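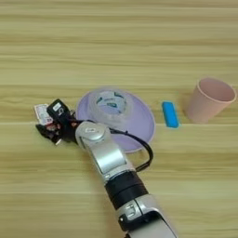 How should a light wooden tabletop be cleaned after meals without dulling the finish?

Wipe it with a soft cloth dampened in warm water and a few drops of mild dish soap, following the direction of the grain, then go over it with a second cloth wrung out in plain water and dry it at once. Spills should be blotted up first. Abrasive pads and powdered cleansers are not suitable for a finished wood surface.

Skanness Household Help – Community Answers

Dining table in shared kitchen: faint dull rings and a sticky film

Posted by Sheehan House Residents' Office

Our residence has a shared kitchen with a large dining table in pale wood. The table has a clear finish, although we do not hold any record of what type. It was bought secondhand from Bomton, and the paperwork did not come with it.

Residents are asked to clear their own bowls and cups and to wipe the table after each meal. Most do so. Over the past 18 months, however, two problems have developed. The first is a slightly sticky film, most noticeable in the evening when the overhead light is on. The second is a number of pale rings where bowls have been left standing. The rings cannot be felt with a fingertip.

The present routine is a spray of all-purpose kitchen cleaner and whatever sponge is at the sink. A more thorough cleaning takes place every Thursday with the same product. We would be grateful for advice on the following points:

Whether the film is the finish breaking down or simply a buildup of cleaner.
Whether the rings can be removed without sanding.
What written instructions should be posted for residents, given that they will be followed by people in a hurry.

We have a bottle of Gellura wood soap in the supply closet but have not opened it. We would prefer to avoid refinishing the table while the residence is occupied. The estimate we received for that work was $710, with the table out of use for the better part of a week.

Answer from Millrace_Woodcare

The film is most likely residue. All-purpose sprays are generally intended to be rinsed, and in a shared kitchen the rinsing step is often omitted. Each application leaves a small amount behind, and this holds grease and dust from the next meal. A finish that is breaking down tends to remain soft or tacky after it has been properly washed, so washing is the first test.

Proceed as follows on a section no larger than a placemat, preferably near one end of the table:

Remove all crumbs with a dry cloth.
Mix a few drops of plain dish soap into a bowl of warm water.
Wring the cloth until it no longer drips, and wipe with the grain.
Change the water as soon as it turns cloudy.
Wipe again with clean water and dry immediately.

If the section feels smooth the next morning, continue across the rest of the table. If it is still tacky, stop and have the finish identified before applying anything else. Please do not use the wood soap on top of the existing film. Whatever product is chosen, the old residue should come off first, and the label should be read for the finishes it is meant for.

With regard to the rings, pale marks that cannot be felt are usually moisture held in the finish. They may fade without treatment once the surface is clean and has been left uncovered in a dry room. Allow several days. If they remain, lay a dry cotton cloth over one ring and pass a warm iron across it for a few seconds, with the steam turned off and the water tank empty. Lift the cloth and check after each pass. This method carries some risk on an unknown finish – begin with the least visible ring and discontinue if there is any change in sheen. Dark rings are a different matter, as they generally indicate that water has reached the wood itself.

Sanding should not be considered at this stage. A table sold secondhand may be veneered, and a veneer can be worn through very quickly.

Answer from kettle_on_132

We had the same sticky table and it was the spray. Stopped using it, washed the table twice with dish soap, no more stickiness. The rings on ours never came out completely but you only see them from one side. Coasters help if people use them, which in our building they do not.

Answer from Lower Landing Cooperative Kitchen

The previous replies cover the cleaning itself. Our comments are confined to the written instructions.

Our kitchen serves three households, and we have found that a long notice is not read. The following wording has been in place since September and may be copied:

Take bowls and cups to the sink when you finish eating.
Use the table cloth, not the dish sponge.
Wipe with the grain. Dry with the towel on the hook.
Report spills of hot oil, nail polish remover or bleach the same day.

The second line deserves attention. A sponge used for dishes carries grease back to the table, and many have a rough side that leaves fine scratches. White sponges sold for erasing marks from walls are also mildly abrasive and will gradually take the shine off a finish, even when they feel soft in the hand. We keep 2 cloths for the table, in a color used for nothing else, and launder them without fabric softener.

Shallow bowls and plastic cups should not be left standing in a puddle, however small. The underside traps the water, and almost all of our own rings came about in this way. Cups should be set to drain at the sink – a folded dish towel on the table is not an adequate substitute, as it holds damp against the surface for hours.

We would also suggest reducing the Thursday cleaning to once a month after the film has been removed. A table that is wiped and dried after meals does not need a weekly wash.

This site uses cookies to remember your sign-in and display settings. By continuing to browse, you agree to their use. Accept | Manage settings

Contact the moderators | Terms of use | © Skanness Household Help. All rights reserved. | Back to top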